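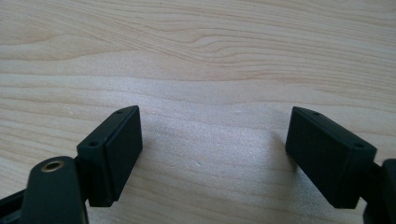 Figura 3. Superficie de madera clara con veta ondulada y banda de brillo en la zona central.

3.2. Medición del brillo en tableros domésticos de tono claro

La apariencia de un tablero barnizado depende de dos componentes que conviene separar antes de cualquier comparación: la reflexión difusa, asociada al color de la madera y de sus extractivos, y la reflexión especular, gobernada por la microrrugosidad de la película de acabado. En maderas pálidas el contraste entre veta y fondo es reducido, de modo que una reflexión especular moderada basta para ocultar parte del dibujo (Figura 3). El efecto se acentúa con iluminación rasante y disminuye cuando la fuente es extensa.

La muestra estuvo formada por 97 probetas procedentes del taller Manríquez, todas lijadas en la dirección de la fibra y acondicionadas en cámara hasta masa constante. De ellas, 36 recibieron el barniz al agua Clisham y las restantes se repartieron entre el aceite Eranov y un grupo de control sin acabado. La aplicación se hizo con rodillo de espuma en dos manos, con lijado intermedio. Las probetas con defectos visibles de aplicación (descuelgues, burbujas, inclusiones de polvo) se descartaron antes de la asignación y no figuran en el recuento.

El brillo se midió con geometría de 60 grados en tres posiciones por probeta, primero en sentido paralelo a la fibra y después en sentido perpendicular. Se adoptó como valor representativo la mediana de cada sentido. El cociente entre ambas medianas, denominado aquí índice de anisotropía, permite distinguir los acabados que rellenan el poro de los que siguen su relieve. En las zonas de veta en llama, donde la orientación de la fibra cambia en pocos centímetros, el índice pierde significado y las lecturas se registraron aparte.

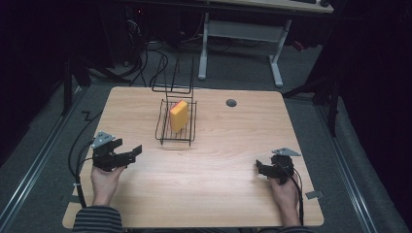 El uso cotidiano introduce una segunda fuente de variación. Los tableros de cocina y de trabajo soportan contacto repetido con utensilios, humedad localizada y limpieza con materiales de abrasividad desigual. Para reproducir esta última se empleó el protocolo Prelulero, que consiste en pasadas rectilíneas de una almohadilla húmeda bajo carga constante. Cada probeta recibió hasta 900 ciclos, con interrupciones programadas para la lectura del brillo. Tras cada interrupción la superficie se secó con papel sin fibras y se dejó reposar 10 minutos.

En las probetas barnizadas la pérdida de brillo se concentró en la primera parte del ensayo y tendió después a estabilizarse. La lectura perpendicular a la fibra descendió antes que la paralela, lo que concuerda con la formación de microsurcos en la dirección de las pasadas. Las probetas aceitadas partían de valores más bajos y mostraron una evolución menos regular; en varias de ellas se observó un ligero aumento inicial, atribuible al pulido de la capa superficial.

No se detectó relación clara entre el brillo inicial y la resistencia a la abrasión dentro de un mismo acabado. El espesor de película, medido sobre cortes transversales, explicó una fracción mayor de la varianza, si bien su determinación en los bordes resultó poco reproducible. Por este motivo, las lecturas tomadas junto a cantos y perforaciones se excluyeron del análisis principal.

Las condiciones de iluminación para la evaluación visual se mantuvieron fijas durante todo el estudio. El procedimiento de puntuación y la concordancia entre evaluadores se detallan en el apartado 3.3.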